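Kinesska water survey

The Kinesska water survey was a study of public opinion on tap water safety, carried out in the town of Brirnmont and first published in April.

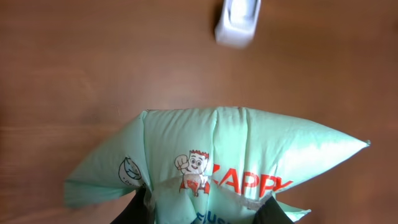 Greer Innes objected that the survey asked people how safe they felt, "and feeling safe tells you nothing about what is in the pipe." The authors agreed in part and added a page on testing to the second printing.

Of the 797 adults who answered, 73 percent believed that bottled water was held to stricter limits than town water. Only 10 percent had read the yearly water report. Trust was lowest in the Eberhard district, where a rumor about hidden additives had spread by leaflet.

The survey also put the same questions to 81 water chemists, most of whom rated the town supply as safe.

A revised edition appeared on 20th October. It corrected two tables and dropped the chapter on home filters.

See also: Risk perception; Rurkemeo leaflet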